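Bedroom tidying service promises an end to clutter, at a price

Oct 2, 2020

Gredora, the home services firm, has started selling a room tidying visit aimed at students and lodgers who live, sleep and eat in one small room. It costs 115 a visit and is meant to leave the place "ready to use". What that means is left rather vague.

The leaflet says the firm has already dealt with 827 rooms and expects to pass 1000 by the end of October. Asked how a room gets onto that list, Dorottya Halász, who runs the scheme, said it counted "every room where we have made a start". A start could be a clean floor or a single bag of rubbish — the leaflet doesn't say which.

The method is simple enough. Rubbish goes first, then food packaging, then clothes, and the bed is cleared last. Tins and bags are supposed to be sorted into things to keep and things to throw out, with the tenant having the final word. Most people could manage this for the price of a roll of bin liners.

Zoltán Jakab, a letting agent at Farkas, is not convinced either. "The bed is always the worst bit," he said. "It's the only flat surface, so everything lands on it. You can clear it in an afternoon and it will be covered again by the weekend."

Halász accepts that rooms slip back, and says a second visit is offered at the same price. She would not say how many customers take it up, or how many of them needed it.

A yellow tin and plastic bags on the bed, and a crumpled tissue over the lined bin:

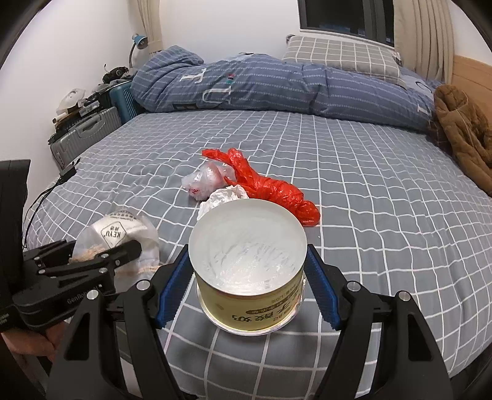
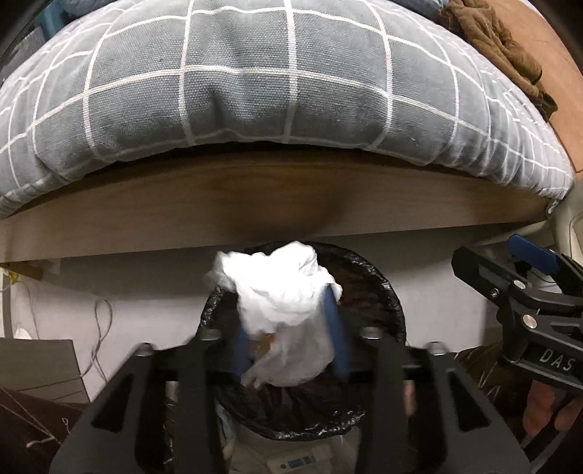 What the visit leaves out

Suitcases are not unpacked and bedding is not washed. Cables are left where they hang. Bin bags are tied but not taken away, so the tenant still has to carry them down. Bookings need 2 days' notice — and payment is taken in advance.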